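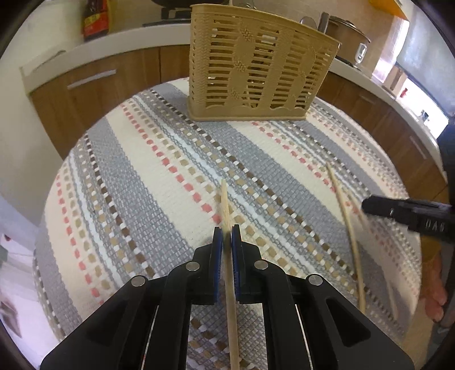 Comment apprendre à un robot à ramasser une pique à brochette

Tu sais ramasser une pique en bois. Tu le fais sans y penser, en parlant la bouche pleine, et tu t'en vantes rarement. Pour un robot, c'est une autre histoire, et c'est celle qui occupe le club de robotique de Vedville tous les mercredis depuis la rentrée.

Le club compte 9 élèves, de la sixième à la troisième. Leur animateur s'appelle Yasir Kakakhel. Il a choisi la pique à brochette comme adversaire de l'année, après avoir longtemps hésité avec le spaghetti cru. Le spaghetti cassait trop. La pique casse aussi, mais elle prend son temps.

C'est quoi, une pince à main ?

Un robot complet, avec son bras, son moteur et son mauvais caractère, coûte cher et ne se transporte pas dans un cartable. Le club commence donc par le bout du bras : la pince. Elle s'appelle Kateo (le nom a été voté, il y a eu des mécontents).

Kateo est noire, assez large, avec deux doigts étroits au sommet. Sur la face intérieure de chaque doigt, il y a un coussinet bleu foncé. Et surtout, elle n'a pas besoin de bras de robot : c'est un élève qui la tient. On promène la pince au-dessus de la table, on ferme les doigts sur l'objet, on le soulève, on le repose ailleurs. Pendant ce temps, une caméra fixée sur l'outil enregistre tout ce qui se passe devant les doigts.

Autrement dit, c'est toi qui joues le robot. Plus tard, le vrai robot regardera tes films pour essayer de faire pareil. Il a donc de bonnes chances d'attraper aussi tes défauts. Si tu tapes la table avant chaque prise, il tapera la table avant chaque prise, avec beaucoup de sérieux.

Pourquoi une pique, c'est difficile

Prends un crayon et essaie de le ramasser avec deux doigts seulement, bien raides, sans plier les phalanges. Tu vois le problème.

Une pique est encore plus fine. Si les doigts de la pince se ferment un peu trop haut, ils pincent de l'air. S'ils descendent trop bas, ils poussent la table, et la table gagne. Si l'on attrape la pique de travers, elle pivote et montre sa pointe à la personne d'en face, qui n'avait rien demandé.

Les coussinets aident beaucoup. Deux morceaux de plastique dur laissent glisser un bâton mince. Une matière plus souple s'écrase un tout petit peu autour de lui et le retient par frottement. C'est la même idée que les semelles de tes baskets – sauf que tes baskets ne ramassent rien, ou alors du chewing-gum.

Et pourquoi s'entraîner dans une cuisine ?

Au collège, les tables sont grises et vides. Un robot qui n'aurait connu que ça serait perdu devant un set de table à rayones. Or chez les gens, il y a des rayures, des pots à couverts, des casseroles, des bouteilles de sauce, et une fenêtre qui envoie de la lumière au mauvais endroit.

Pour le robot, une pique claire posée sur une bande claire du set, c'est presque un camouflage. Il doit apprendre que la ligne pâle en bois se ramasse et que la ligne pâle tissée ne se ramasse pas. Ne ris pas : Cova, en cinquième, a essayé d'attraper la rayure pendant un bon moment.

Voilà pourquoi le club change souvent de lieu. On filme le même geste sur plusieurs tables, avec plusieurs lumières et plusieurs personnes. En septembre, les élèves ont enregistré 216 prises. Leur but est d'arriver à 686 avant le concours. Pourquoi 686 ? C'est la place qui restait sur le disque dur. La science a parfois des raisons très simples.

Une bonne prise, en 4 étapes

1. Regarde la pique avant de bouger. Choisis le milieu si tu veux la porter à plat, ou une extrémité si tu veux la tenir debout.

2. Approche la pince doucement, doigts ouverts, un de chaque côté. La pique doit se trouver entre les coussinets avant que tu fermes.

3. Ferme sans écraser. Une pique cassée compte comme un essai raté, et deux demi-piques ne comptent pas comme deux piques. La question a été posée.

4. Soulève, attends un instant, puis repose. Ouvre les doigts seulement quand le bois touche la table.

Et si tu rates ? Tu gardes le film quand même, dans un dossier à part. Les ratés servent à montrer au robot ce qu'il ne faut pas faire. Le dossier des ratés du club se porte très bien, merci.

Le concours

La rencontre Strachan a lieu en octobre 2021, dans le gymnase de Vedville. Chaque équipe devra ramasser des piques et les ranger dans un pot, d'abord avec la pince tenue à la main, ensuite avec un robot entraîné sur ses propres films. La première épreuve se passe en général très bien. Pour la seconde, le public est prié de rester derrière la corde.

À essayer chez toi

Colle un morceau de gomme au bout de chaque branche d'une pince à cornichons. Pose une pique à bout rond sur un torchon rayé et ramasse-la dix fois de suite. Recommence ensuite sans les gommes, et note ce qui change dans un cahier. Les cornichons peuvent rester dans le bocal.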